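I have a confession about snack wrappers: I can't throw one away without folding it first. My grandmother did it with candy papers, my mother did it with chip bags, and now I catch myself doing it at my desk while I'm supposed to be reading proofs (sorry, Vilém). You smooth it, you crease it, you tuck the corner in, and you've got a neat little packet for the trash. It takes no time at all and I find it weirdly soothing!

So when I pitched a whole feature on wrappers, I figured I'd get laughed out of the room. Instead I got a shoebox. People had been saving the shiny ones for me for weeks, and by the end of November I had 127 of them, which is more foil than anyone should keep next to a radiator.

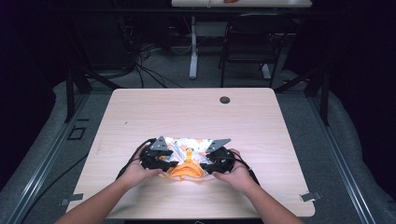 **Features Desk | Home & Habits**

The white and silvery kind is my favorite. I love the little orange and yellow shapes printed all over it, and that bright orange patch with the scalloped outline, like the edge of a pie crust. A wrapper like that never really lies flat. Pinch it and the creases shoot out in every direction, and every one of them catches the light a bit differently. Paper is much better behaved, but paper is boring.

I took my shoebox over to Vilém Baláž, who has run a packaging print shop in Prusurstead since 2000 and has opinions about crinkle. He rubbed a few between his fingers and listened to them, the way my uncle listens to melons. Loud ones are stiff, he told me, and stiff ones spring back open the second you let go. His fix is to fold lengthwise first, press hard with a thumbnail, then tie the strip in a loose knot. I tried it on a dozen that night at the kitchen table, and all but two stayed put.

The two that popped open are still on my windowsill. I'm going to try them again with a ruler.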